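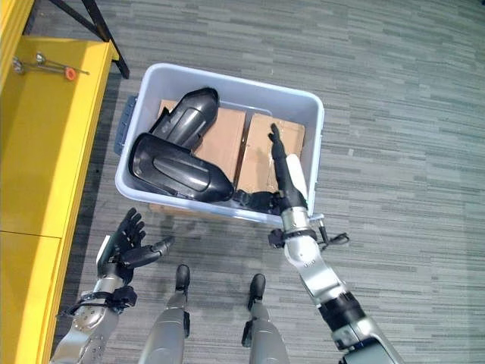

*Clesach Writers' Circle - October reading, prose*

**Rule 13**

The rules hung on the wall by the door in a plastic sleeve, and Signe Haugland was the only person who had read them all the way through that year. She had been hired to rewrite them.

There were 63. The first few were old and sensible. Keep the stop button within reach. No loose sleeves. After that they got stranger, and each of the strange ones had a date and a set of initials in the margin.

"Rule 22," she said. "No singing during calibration."

"That was Tarmo," said Domingo Benítez. He was eating a roll over the sink. "The microphone picked it up."

"Rule 40. The robot does not reach into anything deeper than its own hand."

"That one's mine."

"Why?"

"It got stuck in a bucket. We stood there for a while. Then somebody wrote a rule."

"But it reaches into the bin every day."

"Yes," Domingo said. "We have an exception for the bin."

"Where is the exception written down?"

He looked at the plastic sleeve, then at his roll.

Signe wrote *bin* in her notebook and underlined it. She had done this kind of work at Dorkar for four years, mostly for conveyor lines, and she had learned to ask for the unwritten part first. The written part could wait. It would be on the wall tomorrow.

On Monday she pulled a stool over and watched them work. Tarmo Toom ran the session. The robot stood on the carpet in front of the bin with one hand down inside among the black parts and the cardboard, and the other hand held open over the floor. Tarmo kept his thumb on the stop button the whole time. She noticed he did it the way some people hold a railing.

"What's the left hand doing?" she asked.

"Waiting."

"Is it supposed to be open?"

"Open and where I can see it. Otherwise I don't know what it's going to do next."

"Is that a rule?"

"No. It's just how you do it."

She wrote it down. Then she wrote down that he had not looked away from the bin to answer her.

By noon she had filled six pages. You did not talk to the operator while a hand was below the rim, which she had been doing all morning. You did not put parts on top of the cardboard if they could go under it, but everyone put them on top. If a screw came out, it went on the yellow cabinet and nowhere else, and whoever put it there had to say so out loud.

"Who started that?" she asked.

"Bořivoj," said Tarmo.

"Who's Bořivoj?"

Tarmo stopped the session before he answered. He pressed the button and waited until the joints were still, and only then turned around on his chair.

"Bořivoj Hubáček. He was here before the carpet."

Hubáček lived two streets away, over a shop that sold bread and fishing line. He was large and slow and glad to have a visitor. She read him the list while he made tea, and he corrected the dates from memory.

"Rule 13," she said. "It's blank. There's a number and then nothing."

"Yes."

"Was it taken out?"

"It was never put in." He moved the sugar to her side of the table. "We had a boy from Balora, Tõnu Grīnberga. Good hands. He wanted a rule that anybody could stop the machine, anybody at all, and not have to say why. The cleaner could stop it. A visitor could stop it. I said people would stop it all day long and we would get nothing done. We argued about it for a week. I left the number open so that we could settle on the wording."

"And?"

"And he went to Krūmiņa for better money. Then I got busy."

Signe waited. He turned his cup by the handle.

"There was a day after that," he said. "The wrist cable was caught. A delivery man saw it. He was standing in the door with a box and he saw it, and he didn't say anything, because he thought we must know. It pulled the connector out and bent the mount. That's all it was, a mount. 500 for a new one. But he told me afterward that he had seen it, and he apologized to me. He was quite upset."

"You could have written it in then."

"I could have," said Hubáček.

She walked back by the long road. In the evening she typed up the new rules, and there were a lot fewer of them. Singing went. The bucket went, and the bin got a line of its own:

- Before a hand goes below the rim, the operator has a thumb on the stop.
- The free hand stays open and in view.
- Do not speak to the operator while a hand is in the bin, except to say stop.
- Loose screws go on the yellow cabinet. Say it out loud.

She kept the old number for the other one, even though it left a gap in front of it that Dorkar would never have allowed. *13. Anyone may stop the robot. They do not have to give a reason.*

Tarmo read the page standing up, with his coat on.

"They'll stop it all day long," he said.

"Maybe."

"Domingo will stop it to ask me what I want for lunch."

"Then you'll have to put up with that."

He read it again and took the old sheet out of the sleeve. It had been in there long enough to stick, and it brought some of the plastic's cloudiness away with it. He slid the new one in and pressed the tape down at the corners.

The next morning Signe came in at nine to collect her notebook. The session had already started. She stood in the door with her bag on her shoulder and looked at the arm, and at the cable hanging from the wrist, and she could not tell whether it was hanging the way it should.

"Stop," she said.

Tarmo's thumb went down. The arm held where it was. He didn't turn around until the joints were still, and then he got up and went over to look at the cable, and she put down her bag and went to look at it too.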